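Grand tri des médicaments ce matin, sur la table de la salle à manger, avec la nappe à carreaux qui pique les yeux (je l'adore !). J'ai tout étalé : les boîtes, les flacons, les petits gadgets qui traînaient au milieu.
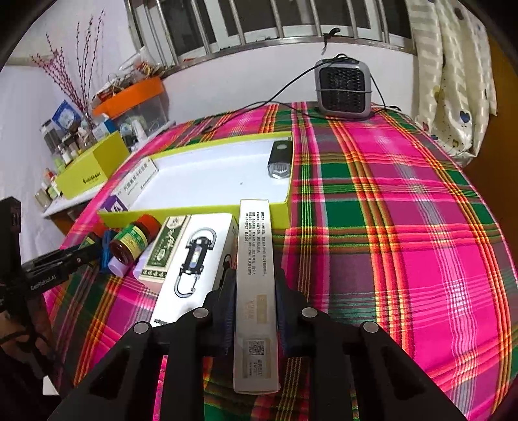 Hala Metwally me dit que chez elle tout passe au contrôle en février, les dates d'abord, le rangement après. Bon, moi je fais l'inverse - et je m'y perds à chaque fois.
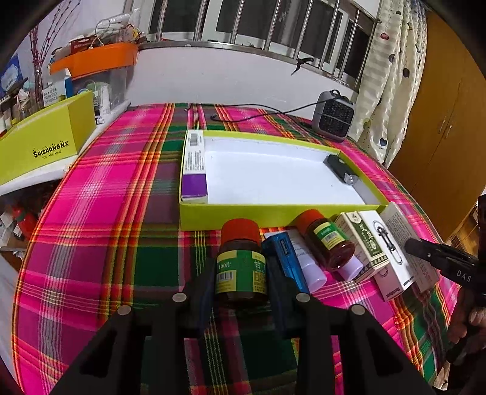

Les notices, je les garde à part, pliées dans une enveloppe. Et les périmés partent à la pharmacie demain, promis !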